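From: Ľubica Sokol
To: wardrobe list
Subject: Re: white shirts, how are we folding them

Quick one before I go out. Sleeves in first, body smoothed afterwards, collar to the top of the table. Finished ones in the corner. 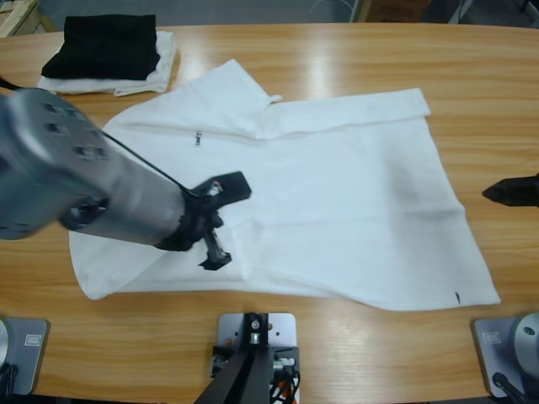
Norbert says sleeves last, always, or the shoulders bunch up.

Not in my experince but fine. Whichever - just all the same, there are 24 going in the Hanitz box and they need to stack. Flatten with your hand before each fold, middle outwards.
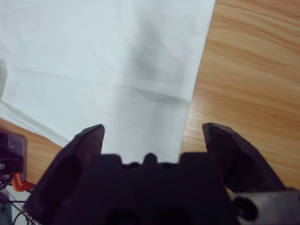 Radomír would rather we iron the lot and hang them. No rails until December, so no.

Last thing, lifting. Not by one pinched bit if you can help it, the creases come straight back. Two hands, under the hem.

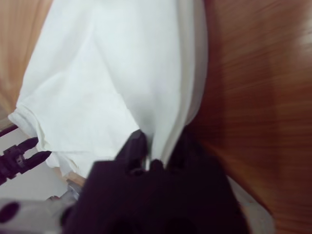
Runer, 8 Feb 2025

Original message from Fulgencio Ocampo:
> Hello all, opened the shirt box and every one is folded differnt.
> Can we agree a way? Half won't fit under the lid.
> Also are tags meant to be inside or out?

Tags inside pls. Will bring more tissue, the Jalilard stuff, up to 300 sheets left I think.

Ľ.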